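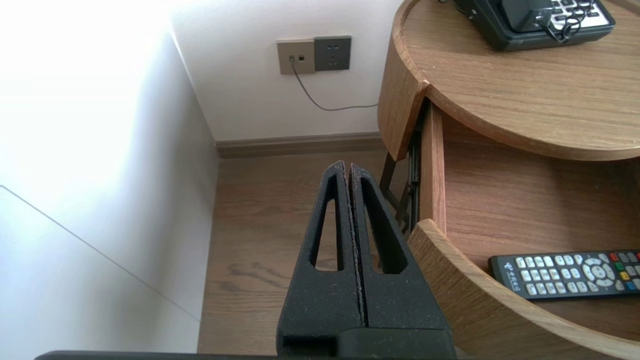
Speaker notes — "What the quotation does not say: planning money for a room-service robot"
Areti Liapis, Thursday session, Stemham

Slide 1. Good morning and thank you for staying after the coffee. I work in purchasing, I am not an engineer. Please stop me if I speak too fast. (Wait for the door to be closed.)

Slide 2. Why we started. Our house in Tellholm has 172 guest rooms. Between two guests, somebody must open each drawer, find the remote control, see that the telephone is in its place, and close everything again. It is small work but it is repeated all day. Ishbel Chisholm, who leads our housekeeping, asked if a mobile arm can take a part of it. My task was to put a price on the question.

Slide 3. The furniture comes first. This I learned too late. We compared the suppliers by reach and by payload, and we forgot the side table. Look at the drawer at the start of my slides: it is curved, it runs on a metal slide, and the remote control lies flat on the bottom. A gripper with two parallel fingers must go down into that space and take a thin object. So before you ask for any price, send the supplier your real furniture, or at least the drawings. We sent one table to Kourkoulas and the transport cost was small compared with what it saved us.

Slide 4. The lines of the budget. Speak slowly here, people take photographs.
The arm and the base.
The gripper, and separately the fingers. Ask for the fingers as a spare part with its own price. They are the part that touches everything and I treat them as a consumable.
Charging place and electrical work. Where will it stand at night?
Network. Some of our rooms have a data socket on the wall and some have not.
Training of staff, including the people who start in March when the season team changes.
Service contract, and who pays the travel.

Slide 5. Buy or rent. Kourkoulas offered us a purchase, Lonine offered us a rental with service inside. Savvas Antoniadis from our finance office made both calculations with the same hours of use. I will not show the sums, they are confidential, but I can say that the rental looked expensive until we added the service visits to the other one. We chose to rent 2 machines for the trial — one for each floor of the old wing.

Slide 6. Floors and cables. Our rooms have wood-grain planks, which is easy for wheels. The carpet in the corridor is another story. Cables that hang down from the wall sockets to the tables should be fixed in a channel. Put this in the budget of the building, not in the budget of the robot, otherwise you will discuss it for weeks like we did.

Slide 7. What I would ask today.
Can we test in our own room, with the drawer half open also?
What is the delivery time for one finger?
Who changes the settings when we change the furniture?
What happens at the end of the rental if we want to keep the machine?

Slide 8. Questions. Evdokia Karamanlidis has the microphone for the left side. If someone asks about room 212, that is the test room, and visits go through Ishbel. The template of the budget can be requested from me by e-mail.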